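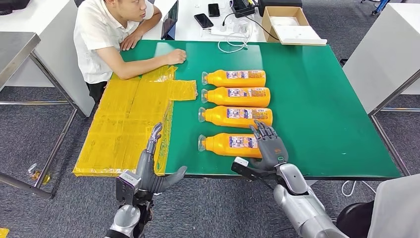
Brarnora Matte Lip Pencil, shade Meléndez: review

Price: 3,676 forints at the Pandever counter. Weight is not printed on the barrel. I bought mine in August and have used it on most working days, alone and under a clear gloss.

The pencil is the wooden kind and needs a sharpener with a wide opening. The core is soft. Straight from the sharpener it gives a line fine enough for the cupid's bow, but the point rounds off after one full application. Chilling the pencil for a few minutes before sharpening stops the core from crumbling. Expect to lose some product either way.

Color is a muted brick, darker than the cap suggests. One pass is patchy on the lower lip. 2 passes give full cover. The finish is matte once it sets, with no shimmer, and setting takes about as long as doing one eye with mascara.

Wear: applied at 8 a.m., it was even until lunch. Soup left the outline in place and took the center. Coffee did less harm. It transfers a little to a cup and heavily to a white collar. Over dry patches it catches, so I put balm on first and blot it well. With balm left on, the line slides within the hour.

Removal needs an oil cleanser. Micellar water left a stain in the corners.

Violeta Jara tried the same shade on deeper skin and got a softer result, closer to a nude. She prefers the Nesham pencil, which has a harder core and holds its point longer. I own both. The Nesham is better for lining, and the Brarnora is more comfortable as an all-over color.

No scent that I could detect. The cap is loose and came off twice in my bag.

Rating: good color, average wear, poor cap. I would buy it again in a twist-up version.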